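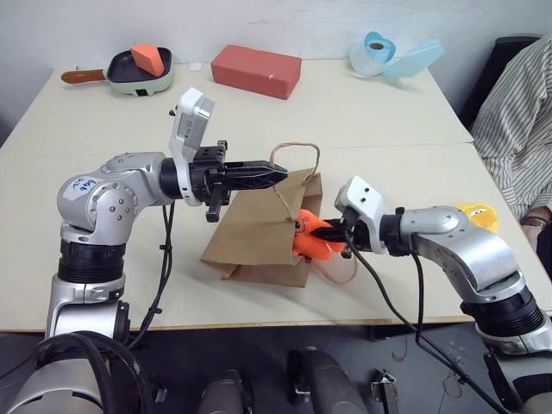 Step 3: Practise the bag task with both arms

Teams in the Zendcombe Student Robotics Program complete this step after their arms have passed the joint check in Step 2. Two students operate, one on each arm. A third stays beside the table and calls the stop.

1. Lay the paper bag on its side near the centre of the table, with the mouth facing the right arm and the soft toy at the opening.

2. Bring the left gripper to the upper side of the bag, close to the handle. Keep the fingers closed during the approach.

3. Move the right gripper to the toy. Reduce speed to 30 per cent before the fingers reach the paper.

4. Close on the body of the toy and draw it back slowly. If the bag slides, stop and return both arms to the start position.

5. Record the attempt in the team logbook, including any stop that was called.

Each team is allowed 7 attempts per session. A torn bag must be replaced before the next attempt.

Questions about marking should be sent to Pavithra Chettiar. Requests for extra table time go to Wálter Bedoya.

Last revised July 22, 2024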